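Lane discipline and the 200: notes from August

Our club's Monday sessions have moved to the outdoor track at Grendilness, so I finally have some usable data on the bend. I run the 200 in masters competition and have been stuck on the same season's best for two years. The straight is fine. The loss is in the first half.

Evaristo Valdovinos, who coaches the sprint group, had me run 6 efforts over 50 metres from the stagger, alternating between lanes 2 and 6, with full recovery between. Blocks were set to the same spacing each time. Jafri handled the gates. The inside lane was slower on every pair, as expected from the tighter radius, but the gap was larger than I can put down to geometry.

Evaristo's view is that I aim the blocks at the middle of the lane and then spend four strides correcting. He wants them rotated so the first steps run straight at the tangent point on the inside line. Ondetti, who is a much better bend runner than me, sets hers against the outer edge of the lane and angles them in. I had been doing roughly the reverse since I was a junior.

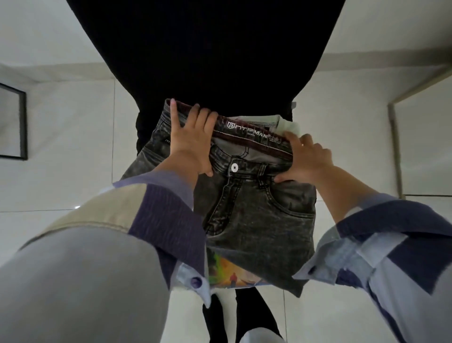
Faded charcoal denim, white button at the waist.

The second fault is arm carriage. On a left-hand bend the right arm should travel slightly across the body while the left stays compact. Mine are symmetrical, which forces the trunk upright and pushes me toward the outside of the lane. Jillard pointed this out last winter and I ignored it, having assumed it was a strength problem. I did a lot of single-leg calf work on that assumption. It did no harm, but it didn't shift the splits either.

Changes for the next block: tangent block setting in all lanes, bend starts before any flying work, and no timing for the first two sessions while the arm pattern settles. Spikes stay the same so there is one less variable. I would also like to retest in still air, as the home straight at Grendilness gets a crosswind after 6 p.m. and the bend picks up some of it.

Splits will go up once the gates are back from servicing. If anyone has tried the outer-edge setting in lane 1, I'd like to know where you put the front pedal.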